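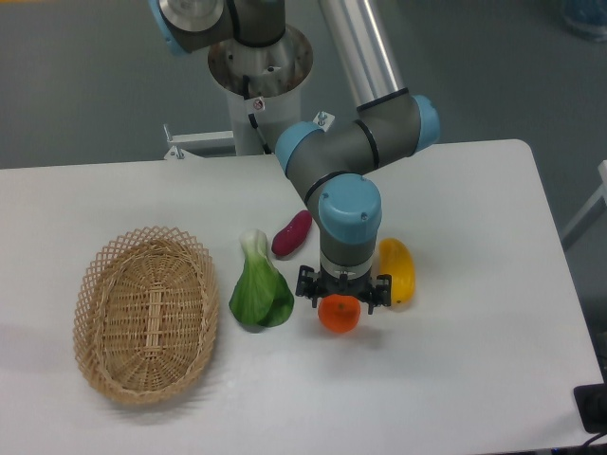 The Winter Table

By Kirsty Bramwell

January places particular demands on the household kitchen. The holiday dishes have been put away, the market stalls are thinner than they were in October, and much of what comes home will keep for days if it is given a suitable place to rest. The wicker basket has served this purpose for generations, and it remains one of the most practical objects a kitchen can own.

The Brulladton Museum of Domestic Life holds 52 baskets in its study collection, the majority of them oval. The form suits a table well. It can be reached from either side, and it holds long vegetables without forcing them to bend. An open lattice rim allows air to move around the contents, while a close weave at the bottom keeps small fruit from slipping through.

Visitors to the museum's winter program are asked to begin with an empty basket and to consider each item before it goes in. Firm, heavy roots are placed first. Citrus follows, with space left between the pieces. Leafy greens are best laid on top and eaten within a day or two, or moved to the refrigerator if they must wait longer.
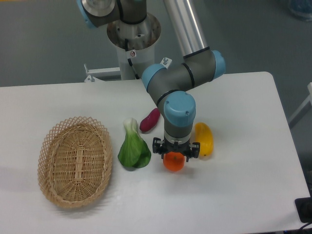 Tangerine, bok choy and sweet potato with an oval wicker basket.

Color also deserves attention. The deep purple skin of a sweet potato and the dark leaves of bok choy are seen to best effect against pale wicker, and a single orange fruit will brighten the whole arrangement. A plain white table is the preferred setting at Brulladton for this reason.

Care of the basket itself is simple. Crumbs and soil should be brushed out with a soft, dry brush every 10 days. A damp cloth may be used on the rim, after which the basket should dry fully in open air, away from radiators. Damaged strands should be trimmed and never pulled.

The winter program opens on Sat 25 January in the Stefanou Room. Each session lasts two hours and is limited to six households. Places may be reserved at the museum's front desk.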